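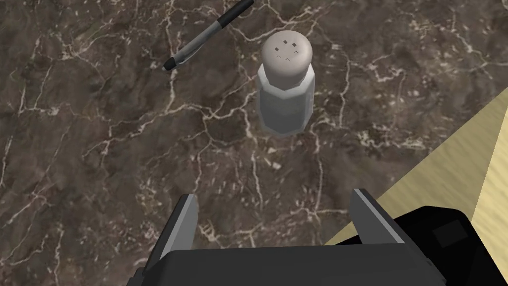

Vol. 9

Narrative and Argument in The Kakakhel Road
Project report, Department of Literature, Fendstead College
Submitted 3/12/18

1. Purpose

The Kakakhel Road (Pallness Press) is a philosophical travel book. A narrator crosses a mountain district on foot and uses the walk to set out a theory of attention. Reviews in the college reading lists describe it as either a travel book with digressions or an essay with scenery. This project measures how the two kinds of material are distributed in the text, and tests whether the argument depends on the order of the journey.

2. Material

The sample is the first 200 pages of the paperback edition. Front matter and chapter epigraphs were left out. The hardcover was consulted where the paperback has a printing fault in the Gilesach chapter, in which two paragraphs are run together.

The sample was divided into 853 passages. A passage is a paragraph, or a run of dialogue with no narration longer than one sentence inside it.

3. Coding

Each passage received one of three codes:

N — narration, including description of weather, road, lodging and meals
A — argument, including definitions and replies to objections
M — mixed, where neither kind fills more than two-thirds of the passage

Dialogue was coded by content. A conversation over breakfast was coded N unless the speakers were discussing a claim made earlier by the narrator. Rhetorical questions were coded A. Passages of remembered childhood were the hardest to place and were coded N by default, which probably understates A in the early chapters.

Coding was done in August. A second pass over the first 100 pages was made without reference to the first set of codes. Most changes between the passes were from M to A, and the definition of M was tightened before the final count.

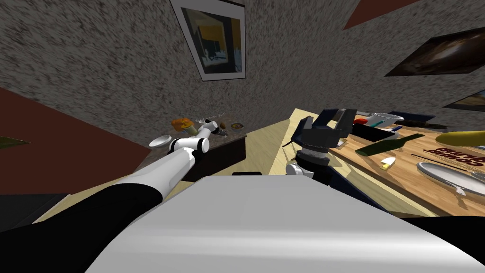
4. Results

Narration is the largest group in every chapter but one. The exception is the Gilesach chapter, where the narrator is held up by rain and A passages take over. Argument tends to come in blocks and is seldom spread evenly through a day's walk. A typical block opens with a physical stop, such as a bridge or an inn, and closes when the narrator starts walking again.

M passages are the smallest group. They cluster near the ends of chapters, where a place is described in terms already defined in the argument.

5. Order of the argument

The A passages were copied out and read without the rest of the text. They can be followed, with 9 exceptions. In these, a term is used that has been introduced only through an event on the road. The word "slack" is the clearest case: it is never defined, and its meaning comes from the episode with the borrowed rope. 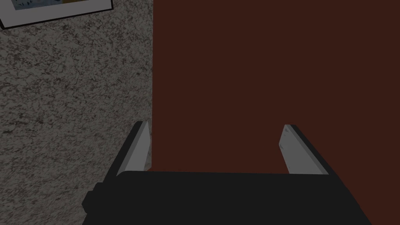 Fig. 3. Gripper with its fingers spread apart.

6. Limits

One reader did all the coding, so agreement between readers could not be tested. Passage length was not weighted — a one-line paragraph counts the same as a full page. The final third of the book, which contains the return journey, was not coded.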